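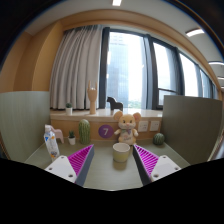

Grivero opens tea blending workshop in Clandcombe and presents its first range of loose teas

CLANDCOMBE, April -- Grivero, a small company which imports and blends tea, announces the opening of its own blending workshop in Clandcombe. Until now the company bought its blends ready from other suppliers. From this month all the Grivero teas will be mixed, tasted and packed under one roof, in the former seed store behind the market hall.

With the opening, the company also presents its first range of loose teas under the name Moster. The range has eight blends. Five of them are black teas, two are green, and one is an herbal blend without caffeine, made with lemon balm and dried apple. All are sold in tins of 100 grams, and customers who bring back an empty tin to the workshop shop can have it filled again at a lower price.

"For many years I was choosing tea for other people's names," said Ertuğrul Akyol, founder of Grivero. "I learned a lot from this, and I am thankful for it. But when you only choose, you cannot correct. If a blend is a little too sharp in spring, you must wait until the supplier agrees with you. Now we can taste in the morning and change it in the afternoon."

The main black tea for the range comes from Nzioka, a family tea estate with which Grivero has worked since the company was started. The estate picks by hand and sends its tea in small lots, each with its own number. This number will be printed on the bottom of every Moster tin, so that the customer can know from which lot the tea was taken. The same number can be given at the shop counter, where the staff keep a tasting book with notes for each lot.

The tasting book is an old habit of the company. Each lot is brewed for six minutes, longer than most people would brew at home, and tasted without milk and then with milk. The notes are written by hand, and two people must taste before a lot is accepted. In the past season 19 lots were offered to Grivero for the new range, and fewer than half of them were accepted. The others were good teas, but they did not fit with the blends which were already planned.

The first blend in the range, called Market Morning, is a strong breakfast tea meant to be taken with milk. It was also the most difficult to finish. The early versions were pleasant when fresh but became flat after some weeks in the tin, and the recipe was changed several times before the team was satisfied. The softer Second Pot is made from larger leaves and can be brewed two times. The other black teas are a smoky blend, an afternoon blend with bergamot peel, and an unblended tea from Nzioka which will be offered only while the lot lasts.

Water was an important question during this work. The water in Clandcombe is hard, and teas which taste bright in another town can taste dull here. Grivero decided to test every blend with the local tap water as well as with filtered water. A small card inside each tin gives advice for both. For hard water, the company recommends a little more leaf and a slightly shorter time, and it asks customers please not to boil the same water again and again.

The building itself needed almost 360 hours of work before it could be used. The old floor was kept, and the walls were covered with lime plaster, which helps to keep the air dry. The blending room has no window toward the street, as light and smells from outside are both bad for tea. The shop is at the front, with a long counter and some places to sit. Visitors may ask to taste any of the teas before they buy, free of charge.

Starting in May, Grivero will also hold tasting evenings in the shop. These begin at 6:30 p.m. and take a little less than two hours. Guests will compare teas from different lots, learn how a blend is built, and mix a small bag of their own to take home. The evenings are meant for beginners, and no knowledge of tea is necessary. The groups will be kept small -- places should be reserved at the shop counter.

"People sometimes apologize to me that they use tea bags," said Mr. Akyol. "They do not have to apologize. I also use them when I travel. I would only like them to try the loose tea one time, with enough leaf and enough patience, and then to decide."

The Moster range is available now at the workshop shop in Clandcombe. Cafés and independent grocers can order it in larger bags directly from Grivero, and samples for the trade are sent on request. Members of the press who wish to visit the workshop are kindly asked to arrange a time in advance, preferably in the morning, when the tasting takes place.

About Grivero
Grivero imports and blends black, green and herbal teas. The company was founded by Ertuğrul Akyol and is based in Clandcombe.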